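Ticket 2607: Label printer on the packing bench prints blank labels between good ones
Last updated: September 29, 2023 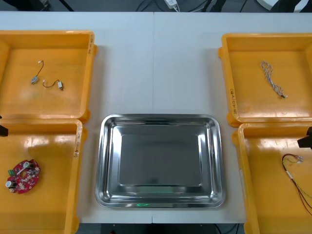
Yellow bins and steel tray on the white tabletop.

Category: Printers and scanners > Label printers > Feed and alignment

Site: Plosden
Reported by: Marisol Cuadros
Assigned to: Nuno Cardoso
Priority: Normal
Status: Closed

Problem as reported
The label printer on the packing bench feeds a blank label after every good one. Sometimes it feeds two. It started after the roll was changed first thing this morning. The light on the front stays green and there is no error on the PC. I have turned it off and on. We are packing the Meireles order and I am peeling off the blanks by hand, so we are going through rolls twice as fast as we should.

Nuno Cardoso
Thanks Marisol. Can you tell me what is printed on the inside of the cardboard core of the new roll? Also, does the blank come out straight after the good label, or only when you send the next job?

Marisol Cuadros
Core says Jolport 119. The old one is in the recycling and it says the same thing. The blank comes out straight after, without me pressing anything.

Nuno Cardoso
Same stock, then. Please hold the feed button down with the printer on until the light flashes twice, then let go. It should push out a few labels and stop with the gap lined up at the tear bar. Print one test label after that and tell me where the text sits.

Marisol Cuadros
Did that. It pushed out a long strip and stopped halfway down a label. Test label has the top half of the address at the bottom and then a blank.

Nuno Cardoso
So it can't find the gap. Two things can do that: the sensor is dirty or it has been moved. Open the lid and lift the roll out. The sensor is the small black block under the label path, on a slider. Where is it along the slider? There is an arrow moulded in the plastic for the centre position.

Marisol Cuadros
It's well over to the left, nowhere near the arrow. There is also a bit of label stuck on the roller.

Nuno Cardoso
Turn the printer off at the wall. Slide the sensor back to the arrow. Peel the stuck label off with your fingers, no knife please, the last roller was scored that way and had to be replaced. If there is glue left, use one of the alcohol wipes from the cupboard by Renata's desk and give it a few minutes to dry. Then put the roll back, power on and hold the feed button again as before.

Marisol Cuadros
Done. It fed 4 labels and stopped in the right place. Printed the test label and it is fine, no blank after it.

Then I sent the next real job and got a blank again. Only one, at the end.

Nuno Cardoso
I connected to the packing PC and looked at the driver. The label height was set to an old size from before the stock changed, and "use printer settings" was unticked. The test label is made by the printer itself, so it doesn't go through the driver and came out right. I have set the height to match the roll and ticked the box. Please close the Dinis dispatch program fully and open it again, as it keeps the old page size until it restarts.

Marisol Cuadros
Restarted Dinis. Sent a batch, all good, no blanks. Will keep an eye on it until the end of the shift.

Renata Mansilla
The driver was reinstalled on that PC last week when the user profile was rebuilt. That will be where the old height came from. The second packing PC was rebuilt at the same time, can someone check it?

Nuno Cardoso
Checked, same fault there. Corrected. It wasn't noticed as that PC has been printing to the spare machine.

Marisol Cuadros
No blanks for the rest of the shift. OK to close.

Resolution
Gap sensor moved back to the centre arrow. Label residue cleaned off the roller. Label height corrected in the driver on both packing PCs and "use printer settings" ticked. Dispatch program restarted.

Follow-up
Hélder Godinho to add the label height to the PC rebuild checklist.
Renata to order more alcohol wipes, the box is nearly empty.
Spare printer still has a worn tear bar, see separate ticket.

Tags: label printer, blank labels, gap sensor, driver settings, Plosden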